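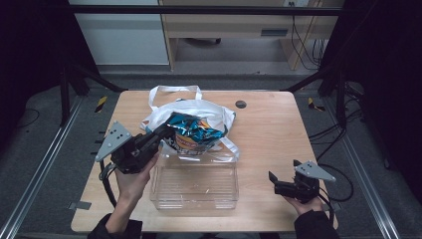

Galley and locker tips for a season on a small boat

Posted May 20, 2018
By the crew of Tritdale

We get asked the same stuff at every anchorage so am writing it down once. Galley, lockers, damp. Not in order. We left Londinach last July and have covered 2492 miles since, most of it with the stove swinging.

Cardboard. Get rid of it on the dock. All of it, cereal boxes too. Roach eggs in the glue, and it turns to mush in the bilge anyway. Cut the cooking directions off and tape them inside the locker door.

Cans: write on the lid with a fat marker, what and when bought. Labels come off in a wet locker and then dinner is peaches. Wipe the rims with a bit of vegetable oil if they're going down low. Check for rust every few weeks, toss anything that's swelled.

Eggs. Buy ones that have never been in a fridge if you can find them. Turn the carton over every couple days. Ours went 16 days in the heat before we got a bad one. Crack each into a cup first, never straight in the pan.

Onions and potatoes apart. Net hammocks are fine but hang them where they can't hit the bulkhead, or you get bruised everything by the second day. Same for cabbages, wrap in newspaper and peel off the outside leaves as you go. A cabbage will outlast your patience.

Bread, day four, going stale: sprinkle with water, lid on the pan, low flame, couple minutes each side. Good enough for breakfast.

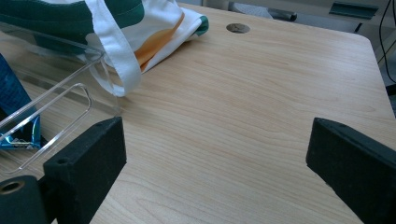
Water next. Our tank is small so we got strict. Salt water for the first wash of dishes, then a spray bottle of fresh for the rinse. The spray bottle is the best thing in the galley, cost almost nothing. Put a foot pump on the fresh side if you have a pressure system, you'll use half as much. Dirty plates get wiped with a paper towel before anything else, keeps grease out of the sink hose too.

Sink smell: a kettle of hot water and a spoon of baking soda, then pump it through. Do it before you leave the boat for a week, not after.

Stove. Gimbals want a drop of oil on the pins, ours squeeled for a month before we worked out what it was. Pan clamps on, always, even in a flat calm, some ferry will come by. Fill mugs half way. Wear the rubber apron or foul weather pants when you're pouring boiling water, never mind how warm it is below. Gas off at the bottle every time.

Mold. Vinegar and water, half and half, on the headliner and inside the lockers. Let it dry with the doors propped open. Bleach stains the cushions, ask us how we know. Slats or an old bath mat under the mattress so air gets in. Clothes in zip bags with the air squeezed out, one outfit per bag so you don't open all of them looking for socks.

Matches in a jar. A second lighter somewhere else. Third one in the grab bag.

Non-slip mat cut to fit every shelf. Buy the roll, not the pre-cut pieces. We bought the roll in Aryee and still have some left. Old socks over wine bottles stop the clinking at night.

Spares for the galley: pump rebuild kit, burner jets, one hose clamp of each size, a can opener that isn't the good can opener. We were stuck 3 days in Lirkgate over a pump diaphram the size of a coin.

Trash: rinse cans in salt water, flatten, and keep in a lidded bucket in the cockpit locker. Food packets get washed too or you'll smell them by the end of the week. 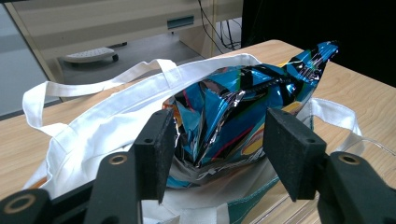
How do you keep salt from clumping in the shaker?

Put a few grains of uncooked rice in with it and keep the shaker in a screw-top jar between meals. Change the rice when it goes soft. For the big supply, split it into small jars so you only ever have one open.

More on the fridge when we get it running again. Ice prices have been silly this year, so a bit of insulation tape around the lid is next on the list.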